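Search this site
Enter keywords Go

Staplers: Frequently Asked Questions
Stutthorpe Supply Room, Nillavport building
Last updated: June

Most of what comes to the supply desk about staplers is the same handful of questions, so they are collected on this page. It covers the desk staplers, the heavy-duty stapler in the copy room, and the Edura electric one by the mail slots. Hole punches and tape dispensers have their own page.

How do I get a stapler for my desk?

Come to the supply room window between 9:00 a.m. and 4:00 p.m. and ask for one. You don't need a form for a desk stapler. We write your name and desk number in the book and you take it with you. It stays with the desk, so if you move to a different floor, leave it behind and pick up another at the new place.

Departments that want more than 3 at once should call ahead on extension 3299 so we can check what is on the shelf.

Do I get to choose the color?

We hand out whatever is in stock. Color makes no difference to how they work or what staples they take. If you want to be able to tell yours apart, put a label on the underside of the base. Please don't write on the top arm in marker. It rubs off on people's hands and it does not come off the stapler.

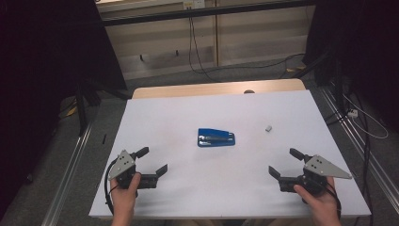 Which staples fit the desk staplers?

Use the standard staples in the small white boxes on the second shelf. They fit every desk stapler we give out. The larger staples on the shelf below are for the heavy-duty stapler only and will not go into a desk stapler's channel, or will go in far enough to get stuck. If you have a stapler of your own from home, look for the staple size stamped somewhere on the metal or printed on the bottom, and bring that with you.

How many sheets can I staple at once?

It depends on the stapler and the paper. A desk stapler is meant for ordinary short documents. If you have to lean on it, the stack is too thick. Heavy paper, card covers and folded inserts all count for more than a plain sheet.

The heavy-duty stapler in the copy room takes up to 90 sheets of regular copy paper. Anything thicker than that should go in a binder or be split into parts. Two people have tried to get around this by stapling from both sides. It makes a mess of the corner and the staples tend to catch on each other.

My staples come out with the legs bent outward. Is it broken?

Probably not. The metal plate on the base is called the anvil, and on many staplers it has two sets of grooves. One folds the legs inward, which is the normal setting. The other folds them outward, for papers you mean to take apart again soon. This is called pinning. On staplers with a turning plate, you push up the small button under the base, turn the plate half way around, and let it drop back into place. It should sit flat when you are done.

If the plate sits crooked, the legs may miss the grooves and crumple. Lift it and seat it again before deciding the stapler is bad.

How do I load it?

Hold the base with one hand and pull the top cover back to get at the channel. Some models need a firm pull the first time. Lay the strip in with the legs pointing down, slide it along until it meets the front, and close the cover until it clicks. Do not cram in a second strip to save yourself a trip. When the channel is overfilled the pusher can't move the way it should, and that is where a lot of jams start.

A broken strip is fine to use. Put the short pieces in first and the longer one behind them.

Can I open it out flat?

Most desk staplers will swing all the way open so that the base and the arm lie in one line. This is how you tack a notice to a cork board or a wall panel. You hold the arm against the paper and press. The base stays out of the way and the legs go straight in without folding.

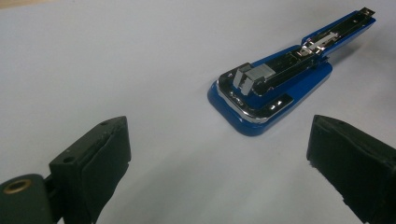

Before you do this, check that nothing is holding the arm down. Some models have a small catch near the hinge that has to be pushed in first. Forcing the arm past it bends the hinge, and a stapler with a bent hinge never lines up again with its own anvil. When you are finished, swing the arm back over the base slowly and staple one piece of scrap paper to see that everything is where it belongs.

Don't tack anything to painted walls, doors or the fabric dividers on the third floor. The cork strips are there for notices.

It's jammed. What do I do?

Open the top cover and take out the remaining staples. Look at the slot at the front, where the staple comes out. Most of the time there is one bent staple wedged in it. Pull it out with tweezers or needle-nose pliers — there is a pair of each hanging inside the supply room door, and we would like them to stay there. Keep your fingers away from the slot, and don't press down on the arm while you are working on it.

If it jams again right away, try a fresh strip from a new box. Staples that got damp or were stepped on will jam a stapler that has nothing else wrong with it. If the fresh strip jams too, bring the stapler in and trade it.

Should I oil it?

No. Oil gets on the paper and collects dust in the channel. Wipe the channel with a dry cloth if it looks dirty. A squeaky hinge can be left alone.

Who do I call about the Edura electric stapler?

Michalis Konstantinidis looks after it, along with the two laminators. Reach him on the same extension, 3299. Please don't open the back panel. If the light is blinking, it is out of staples, and the refill cartridge is in the drawer underneath. If the light is steady and it won't staple, unplug it and leave a note on top.

I have a big mailing to get out. Can someone do the stapling?

For jobs of 100 sets or more, the print shop in the Todorova annex will collate and staple them as they come off the machine. Ask for stapling when you send the job, since they can't add it afterward. Smaller jobs are yours to do, and the electric stapler is the easiest way.

What about removing staples?

Staple removers are kept in the same bin as the paper clips. Papers going through the scanner need every staple out, including the ones in the middle of folded booklets. Drop the used staples in the metal can by the shredder. They should not go on the carpet or into the shredder itself.

What do I do with an old stapler?

Bring it back to the window even if it no longer works. We keep springs and covers for parts, and whatever is left goes out with the scrap metal at the end of the month.

Didn't find your answer? Call 3299 or stop by the window.

Contact the Supply Room | © Stutthorpe | Back to top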